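Visit report: Bulla packing site, Nutix line
8/4/18

The site runs one building with two halls. Hall A receives and washes fruit. Hall B fills orders for offices and school kitchens, and it was Hall B that had been changed since our previous visit in June. The purpose of this trip was to see how the work is divided now that part of the picking has been handed to robot arms, and to collect notes for our own planning at Morent.

We were met at the gate, given shoe covers and taken directly upstairs to the planning room. The tour of the floor came second. I would have preferred the reverse order, as the questions we asked upstairs were mostly answered by standing next to the line.

Staffing. Hall B had 13 people per shift before the change and has 13 now. What has moved is the content of the jobs. Four pickers were retrained as cell operators, which took seven weeks including the electrical safety course. The remaining people do receiving, final check, labeling and truck loading. Pay grade for the operators went up one step. The grade for final check did not, and this was raised with us twice by people on the floor, without our asking.

The cells. There are four, supplied by Kopecký and installed by the site's own maintenance crew. Each cell handles loose items: single fruit into crates or bowls, depending on the order. Boxed goods are still picked by hand from the rack, and there is no plan to change this. Cycle time was not disclosed. An operator looks after two cells and walks between them. The old job was done standing in one place, with a reach across the belt for every item, and the site nurse has recorded fewer shoulder complaints. The nurse's log for this year is not complete, so I would not put much weight on it yet.

Stops. A stop is cleared by the operator if it is a dropped or misplaced item, and by maintenance if the arm itself reports a fault. The limit for an operator is 60 seconds. After that the cell is taken out of the plan and its orders go to the hand-pick bench. The rule came from the shift leads. Under the first version of the procedure the operator had to phone maintenance for everything, and the bench stood idle while the cell was down.

Order changes. Every new crate type or fruit size is tried in simulation before it goes to the floor. The planning room has two workstations for this, and the operators are rostered there for one shift in seven. They set up the layout, run the job, note where the arm hesitates and send the corrected version down. Several of them described this as the part of the job they had least expected to be given. One corrected layout was on the screen during our visit.
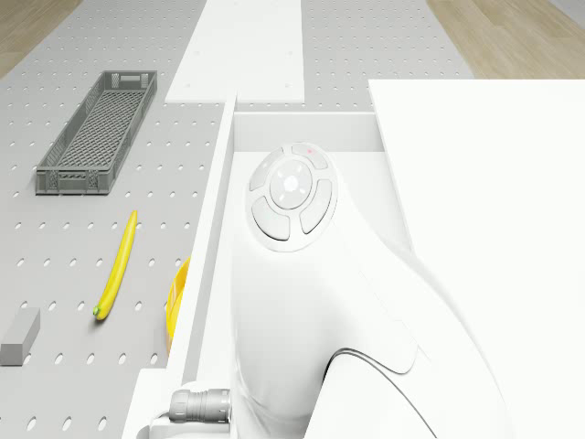

Kopecký's trainer asked us to note that the rostered simulation shift only pays off if the same person is on the floor the day the layout goes live, and that at two other sites the work had drifted to the engineers within months. At Bulla the roster is drawn up with this in mind – the operator who tested a layout is assigned to the cell that receives it.

Noise. Hall B is quieter than Hall A. Hearing protection is no longer required at the cells but remains required at the labeling station. The line between the two zones is painted on the floor and was not always respected.

Open points for Morent:

Who covers the cells at breaks. Bulla staggers the breaks, and the operators do not like it.

Whether final check should be graded with the operators. I think it should – the checker now sees errors of a kind that a hand picker did not make, such as the right item in the wrong crate.

Space for a hand-pick bench. We do not have it in the current drawing, and the Nutix line would not run without one.

A copy of the stop procedure has been requested and will be filed with this report when it arrives.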